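Rindine Opens Its Doors in Flistham: Come Erase a Whiteboard With Us

14 shares | 6 comments

FLISTHAM, September 14, 2023 – I'm Dalia Gaber, I run the demonstration floor at Rindine, and I get to write this one myself because I asked nicely. We held our open day in Flistham, and I'd like to tell you how it went, what we showed, and how you can get in on the next one.

If you haven't run into us before, Rindine works on teaching robots ordinary jobs with their hands. Wiping, sorting, folding, putting things back where they came from. We do it by having people do those jobs first while holding the same kind of gripper a robot would have. The grippers record what the person does, and the recordings go into training. Voveck, our software, is what turns a pile of recordings into something a robot arm can learn from. We've been working on it for a good while now, and this was the first time we let the public get their hands on the front end of it.

We had 2 sessions, morning and afternoon, and I'll admit I was nervous before the first one. You never know whether people will want to try a thing or stand at the back with their coffee. They wanted to try it! By the middle of the morning we had a line for the whiteboard table that ran past the coat rack, and Kenza Salem, who was handling sign-in, started sending people to the talks first so they wouldn't spend their whole visit waiting.

The whiteboard job was the favorite by a mile. It sounds like nothing. There's a small whiteboard lying flat, there's marker on it, and you have to clean it off with an eraser held in a gripper. Go ahead and picture doing that with your own hand, then picture doing it when your fingers have been swapped for a pair of black plastic jaws. You have to decide how hard to press. You have to keep the eraser flat. And you have a second gripper in your other hand, which most people completely forget about until the board starts to slide.

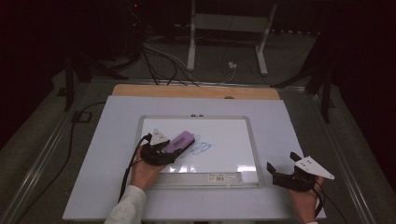 Erasing blue marker with a hand-held gripper at the Rindine open day in Flistham.

I must have given the same little talk at that table all day long, and I still like giving it. The white triangular plates with the dots on them get the most questions. They're there to help us track where each gripper is and how it's tilted, so that when we play a recording back we know the path the eraser took as well as what the gripper's own camera saw. A visitor asked me whether we could just film people with their bare hands and skip the whole business. Fair question, and there are groups who do it that way. We like having the person and the robot use matching jaws, because then a grip that works for one has a decent chance of working for the other.

"I've erased boards every working day for years and never once thought about it," said Loredana Pagano, a teacher who came to the morning session with some of her students. "With the gripper I had to think about the angle, the pressure, where to start. I was bad at it, and then a few tries later I was less bad at it, and I can see why you'd want to record that."

Loredana, you were not bad at it. I've seen bad.

What I liked best was watching people work out their own way of doing it. Some go in long straight strokes from one side to the other. Some rub in circles. Some chase each bit of ink around the board until it's gone, and that last group tends to be the under-tens. We're happy to have all of them in the recordings. A robot that has only ever seen one tidy style of wiping gets confused the first time the scribble turns up in a different corner, so a mix of people and habits is exactly what we're after.

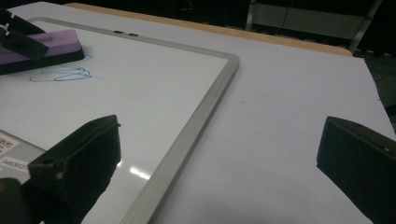
We started planning the day in July, and the part we argued over longest was whether to let visitors record at all or keep it to our own staff with everyone else watching. Mostafa Hegazy was firmly on the side of letting people try. Shaimaa Hegazy, who looks after the recordings once they come off the grippers, wanted to know who was going to sort through the results. (They're married, and I'm told the discussion carried on over dinner.) We went with Mostafa's plan and gave Shaimaa the final word on what gets kept.

"There's plenty in there that we'll use," Shaimaa told me when I stopped by her desk afterward. "There are also a lot of recordings where somebody turns to talk to a friend halfway through. I'm keeping a few of those, too – people do get interrupted."

For those who like numbers, we set ourselves a goal of 1000 recordings across the day and finished with 1549. Every one was made with the visitor's permission, and anybody who wanted to try the grippers without being recorded was welcome to do that.

We also ran short talks in the side room. Mostafa covered how Voveck lines up the views from several cameras, and he stayed on well past his slot because the questions kept coming. Parry, the Flistham workshop that machines parts for us, brought along a box of early gripper fingers that people could pick up and compare. Some of those early ones were pretty awful, and I was glad to see them get an outing.

We'd like to do this again, and we're putting together a list now. Schools, clubs and local businesses can ask for a group visit, with up to 6 people at a table at one time. There's no charge, and you don't need to know a thing about robots. Wear sleeves you can push up. If you've got a household or workplace job you think would make a good table, send it along with your request, because we're choosing the next set of tasks and I'm tired of my own ideas.

Group visit requests and press questions can go to Dalia Gaber at the Rindine front office in Flistham. I answer them myself, usually before lunch.

Share this release | 14 shares
6 comments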